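From: Odette Gilbert
To: Kilar Office Equipment list
Subject: Re: Return of surplus desktop computers

Dear members,

Thank you for the questions received since the June notice. The Mindov office would like to confirm the arrangements.

An earlier message to this list asked:

> Our branch in Faltavby has 12 desktops on the surplus register.
> Must the side panels be refitted before collection, and do we
> still need Form 463?

Panels may be left off, provided that they travel in the same crate as the computer. Form 463 is still required – one copy for each crate.

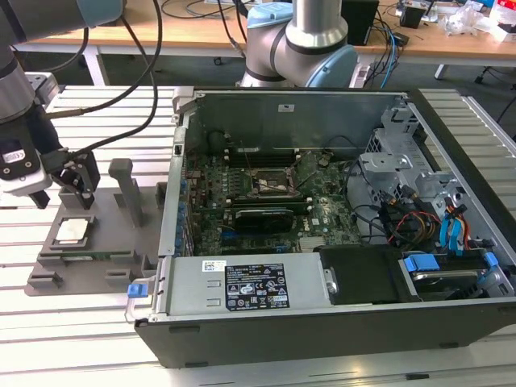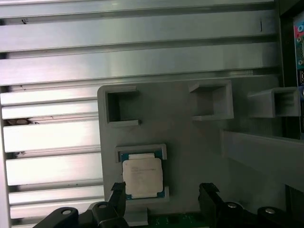 An open desktop chassis; ridged metal with a gray fixture plate.

Page last changed: June, 3:12 p.m.

Storage drives must be removed and listed separately by asset number. Branches that send their equipment through the Vương depot should allow three working days for a receipt. The register now holds 158 entries, and any branch that finds an error in its own lines is asked to write to this office before the crates are sealed. Monitors and printers are handled under a separate notice.

Please reply to the list if your question may be of use to other branches.

Sincerely,
Odette Gilbert
Equipment Records, Mindov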